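Practice meeting, 08/08/2004

Held in the upstairs room at Flolen Dental Practice. Present: both dentists, the two hygienists, the practice manager, three nurses and reception. Apologies from the Saturday nurse. The meeting opened at 1.10 pm.

## 1. Minutes of the last meeting

Agreed as correct, with one change. Under item 4 the fluoride varnish order should read Vostum, as the order had already been moved by then.

## 2. Matters arising

The suction in surgery two has been repaired and has given no trouble. The engineer's invoice has not arrived. Reception to ring.

The leaflet on looking after dentures has been reprinted in larger type. The old ones are to be thrown away, including those in the drawer in surgery one.

The side door still sticks.

## 3. Recalls

Reception reported that 1179 recall letters went out in the last quarter and that 166 patients have not replied to either the first or the second letter. A third letter was discussed. The dentists preferred a telephone call for anyone with gum treatment in progress and no further letter for the rest until their next due date.

It was asked whether evening calls could be paid as overtime. Agreed for this month only, up to two hours a week between the two receptionists. To be looked at again at the next meeting.

Several letters came back marked "gone away". These cards are to be pulled and kept in the box under the desk, not put back in the main run.

## 4. Hygienist appointments

The wait for a hygienist is now six weeks at Flolen and shorter at the Brerari branch. Patients are to be offered Brerari first if they have their own transport. Some have said the parking there is poor, and reception should mention the pay and display behind the chemist.

The hygienists asked again for a longer first appointment for new patients. Twenty minutes leaves no time to go through brushing and cleaning between the teeth properly, and patients are going home with brushes in the wrong size. Agreed to try thirty minutes for new patients for the rest of August. The practice manager will alter the book.

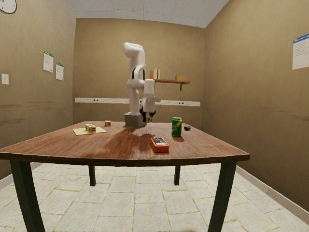 *Robot arm with a cube numbered 6 (computer-rendered)*

## 5. School visits

Two primary schools have asked for a talk in the autumn term. One of the nurses will do both, with a hygienist if the book allows. The big model teeth need a new hinge. The plaque tablets left over from last year are out of date and more must be ordered.

The head of the infants' school has asked that we do not hand out sugar-free sweets, as parents complained. Stickers and a brushing chart to be given instead. Sample toothpaste is fine if it is the children's strength.

## 6. Supplies

Beaudoin have written to say that their prices for gloves and bibs will go up. The practice manager has asked Vostum for a quote for the same items. Nothing to be changed until this is in.

Agreed to order 2000 appointment cards. The Brerari telephone number on the present card is wrong and must be corrected before the order is placed. Until then reception will carry on writing it in by hand.

Small interdental brushes keep running out at the desk while the large ones are not selling. Order small only.

## 7. Cross-infection

The steriliser log had gaps on three mornings. Whoever opens up must run the test cycle and sign for it before the first patient is called. The sheet has been moved to the wall beside the machine.

Heavy-duty gloves are to be worn when scrubbing instruments. A new pair in medium is on order.

## 8. Any other business

The waiting room magazines are very old. Staff may bring in their own.

One complaint was received about a late start. The dentist has written to the patient.

Leave requests for Christmas to go in the diary in pencil.

The meeting closed at 2.05 pm. Date of the next meeting to be put up in the staff room.

**Actions**

- Reception: engineer's invoice, calls to gum treatment patients, "gone away" box
- Practice manager: thirty-minute appointments in the book, Vostum quote, card proof
- Nurses: plaque tablets, hinge for the model, steriliser log
- Side door: carried forward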